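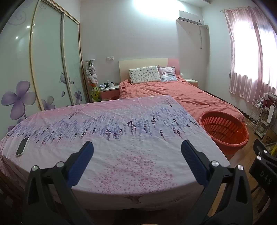

The hand-held gripper in one of the bedrooms, phone on the near bed, laundry basket on the floor by the far one.

I went to the Prerico open day expecting a robot to fold my laundry. I had even worn a shirt I didn't much care about, in case they wanted something to practice on. What I got was a woman named Carola Weidemann putting a pair of black jaws in my hand and asking me to go pick up a phone from a bed.

So I did! And I've been thinking about it ever since, which I can't say for the last three or four tech demos I sat through.

If you haven't seen one of these things, it's a gripper you hold and squeeze. Two fingers, ribbed blue pads on the inside, a camera looking out over the top so that everything you do gets recorded from the hand's point of view. You walk into an ordinary room and do ordinary chores with it, and the recordings go toward teaching a robot arm how to do the same. Prerico's house project goes by the name of Kuvby (I asked what it stood for and got a shrug), and the day I visited they were working in bedrooms.

I mean real bedrooms. Lavender sprigs on the sheet, a coral duvet all in a heap, a tall clear tube stuffed with plush toys. Big purple flowers on the wardrobe doors. I have spent years looking at robots in gray labs with one red block on a bare table, and I had sort of forgotten that people live in places like this, with pink curtains and a mug left on the nightstand.

That's my argument, if a column needs one. I think the bedroom is the right place to do this work, and I think the companies showing us shiny kitchens on a stage are wasting our time and a good deal of their own.

Take the phone. I figured it would be the easy one. It's flat, it's hard, it isn't going anywhere. But it's lying on a mattress, and a mattress gives. My first try, I pushed down too hard and the sheet bunched up between the pads along with the phone. Second try, I got it by one corner and it swung around and dropped. By the fifth try I was sliding one finger in under the edge, a thing my real hand does all day long without telling me about it. Carola said that kind of small trick is what they're after, and that the clumsy tries are useful too, up to a point. I think I may have been well past the point.

Then came the bedding. Oh, the bedding. You try pulling a duvet straight with two fingers. I'd grab a corner, tug, and the whole far side would slump toward the floor. I ended up walking around the bed and nudging it along a little at a time, like getting a cow through a gate. My shoulders hurt the next day. The people who do this for a living told me a long session is 300 tries at one chore, and I have a whole new respect for them — and some questions about their wrists, which I'll come back to.

There were 13 of us visitors and we went in pairs. My partner was a retired school bus driver who was better at it than I was and wanted me to know it. She had the soft toys in the laundry basket in no time and then took them all out and did it again, just because she could. I liked her a lot.

Now, the complaints. The first is privacy, and I don't think it was handled well. Somebody asked what happens when a camera goes through a person's home and catches the mail, the medicine, the family pictures. The answer was that families agree in writing and can ask to have things removed. Fine. But a kid who sleeps in a room didn't sign anything, and a guest who leaves a notebook by the bed didn't either. I'd like to see that written down in words my mother could read, and posted where she'd find it.

The second is those wrists. The gripper isn't heavy when you pick it up. After twenty minutes it's heavy. I asked about breaks and was told that people take them when they like, and I've worked enough hourly jobs to know how that goes. Put the break in the schedule and pay for it.

The third is that there was no robot. Not for our group, anyway. We saw a clip of an arm from another outfit, Sullov, putting a shirt in a drawer very slowly, and we clapped, and then we had coffee. I understand why they don't bring the arm out for a crowd. I'd still have liked to watch one fail at that duvet, if only for company.

Even so, I came away more hopeful than I went in. My father had a stroke a few years back, and what he missed was never anything fancy. He wanted to pick his own phone up off the bed when it rang. If a machine ever does that for somebody, it'll be on account of a lot of patient people squeezing a handle in a lot of messy rooms, and I'd like them to get some credit for it before the arm gets it all.

They're holding another open day in October. Wear sleeves you can push up, and if you get paired with a bus driver, let her go first.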